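Gurnow G2 Wind Charge Controller
Installation and Set-up Guide

Section 4: First start-up and controller settings

4.1 Before you begin

The controller must be fixed to the wall and wired as set out in Section 3. The turbine must be stopped, with the brake switch at STOP and the tail furled or tied. Do not start this section in winds strong enough to move the blades against the brake.

You will need a multimeter rated to at least 1000 V DC, the installer code from the label inside the cover, and the battery maker's data sheet. Charging voltages are not the same for all batteries, even where the nominal voltage is the same.

CAUTION: Connect the battery before the turbine. A turbine that runs with no battery connected can produce a voltage high enough to destroy the controller. Damage of this kind is not covered by the warranty.

4.2 Connecting the battery

1. Check that the battery isolator is OFF.
2. Measure the voltage on the battery side of the isolator. Confirm polarity.
3. Turn the isolator ON. The display lights and shows the firmware version, then the battery voltage.
4. Compare the displayed voltage with the meter reading. If they differ by more than 0.3 V, tighten the battery terminals and measure again.
5. If the display stays blank, turn the isolator OFF and check the fuse. Do not fit a larger fuse.
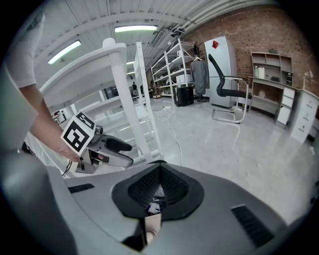
6. Press MENU and hold it until SETUP appears.
7. Enter the installer code and press OK. Three wrong entries lock the menu for 60 minutes. Removing power does not clear the lock.

4.3 Battery settings

1. Select BATT TYPE. Choose LEAD, GEL or LITHIUM. For Lata lithium packs, choose LITHIUM and then EXT BMS.
2. Select BULK V and enter the value from the data sheet.
3. Select FLOAT V. For lithium packs this line may show OFF, which is correct.
4. Select TEMP COMP. Set this to ON for lead and gel batteries only. The sensor must be taped to the side of a battery near the middle of the bank, clear of the terminals.
5. Press SAVE. Settings that have not been saved are lost when the menu closes.

Note: Changing BATT TYPE resets BULK V and FLOAT V to the factory values. Enter them again after any change. 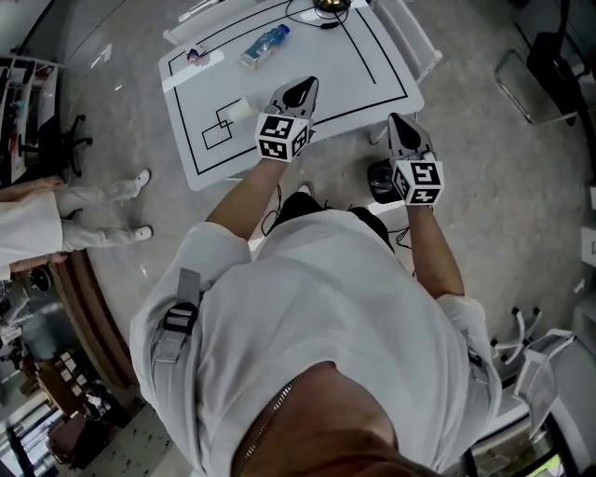 Figure 2 – Hand-held grippers, one in each hand, seen from above.

4.4 Dump load settings

The dump load takes power from the turbine when the battery is full. It becomes very hot in normal use. Keep stored goods, curtains and cable ties well clear of it.

1. With the turbine still stopped, turn the battery isolator OFF and wait for the display to go out.
2. Disconnect one lead of the dump load and measure its resistance. Compare the reading with the rating plate.
3. Reconnect the lead and tighten it. Turn the isolator ON.
4. In SETUP, select DUMP and enter the resistance you measured.
5. Select DUMP TEST and press OK. The controller applies the load for 14 seconds and then shows PASS or code 759.

Code 759 means that the load did not draw the expected current. The usual causes are a loose lead or a resistance entered with the decimal point in the wrong place. Correct the fault and repeat the test. The brake release remains locked until the result is PASS.

If a Gagnon immersion heater is used as the dump load, its thermostat must not be able to open the dump circuit. Fit a second, air-cooled load and set DUMP 2 to ON.

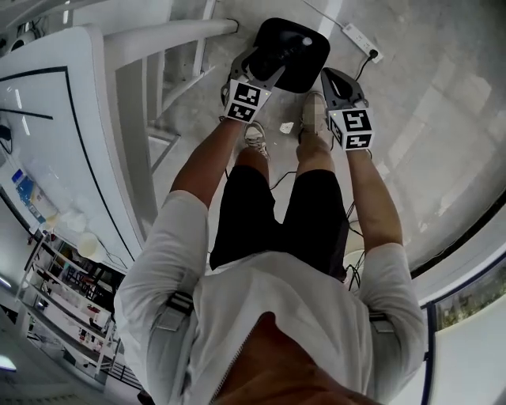
Figure 3 – Standing position with both arms forward and a gripper in each hand.

4.5 Releasing the turbine

1. Check that nobody is under the tower or within reach of the guy wires.
2. Untie the tail.
3. Set the brake switch to RUN. The display shows WAIT, then READY.
4. Watch the first run in light wind. The output should rise and fall smoothly with the wind speed.
5. Set the brake switch to STOP. The blades should slow to a crawl. If they do not, furl the tail and see Section 7.

WARNING: Do not set the brake to STOP in a gale unless the turbine is already furled.

Write the final settings in the table inside the back cover. Where a Celex export meter is fitted, go on to Section 5 before closing the controller cover.

Guide revised Fri 23 August. Technical checks: Gordon MacLeod.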